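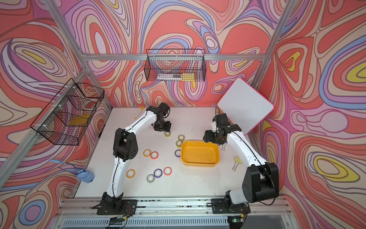 Cell notes: the tape cell after its February service

The two-arm tape cell at Stindcombe is back on its normal schedule after a service that took most of a working day. The cell had logged 1477 run hours since the previous full check. Arif Hartono did the mechanical work and wrote up the settings below. Operators who run the cell on the late shift should read the section on grippers, as the opening value has changed.

Bases and rail

Both arm bases were checked for movement against the front rail. The left base had two bolts below the specified torque. All bolts on both plates were backed out, cleaned and tightened in a cross pattern, then marked with a paint pen. If a mark no longer lines up, stop the cell and report it - do not retighten a single bolt on its own.

The wiring at each base was reseated. One connector on the left side had worked part of the way out, and this matches the dropouts recorded in the log. There were 159 of them, nearly all during long reaches toward the back wall. The cable on that side now has more slack at the first joint.

Grippers

Finger opening was reset on both arms. The old value left too little clearance when a roll stood on its edge beside another one, and the fingers pushed the neighbor before they closed. The new value is stored in the Jeltwood profile and loads at startup. Anyone still using the Saithong profile should switch over, as it keeps the old opening and will be removed.

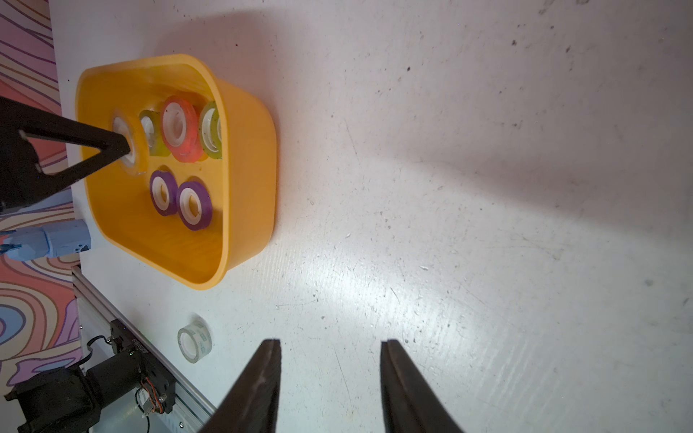
Tape rolls in the yellow tub, with one gripper's tip at the clear roll.

Wrist cameras were cleaned with a dry cloth and recalibrated after the finger change. Calibration has to be repeated each time a finger is removed, even if the same finger goes back on. The routine is number 6 in the service menu. Run it with the tabletop lights on and the tray out of the cell.

Shared reach over the tray

Most of the remaining faults come from both arms working over the tray together. The keep-out distance between the wrists has been raised, and the right arm now waits if the left is already below rim height. This slows the cycle slightly. A test run of 1876 picks finished without a contact stop.
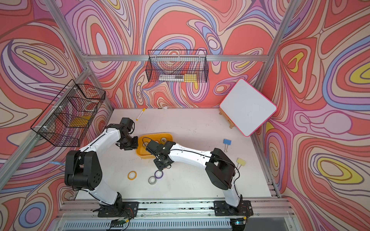

Still open

The tabletop is scuffed, and replacement is on hold until Fostau confirms a delivery date for the sheet. Spare finger pads are in the service drawer. Log any pad change by arm and finger, with the run hours shown on the controller at the time.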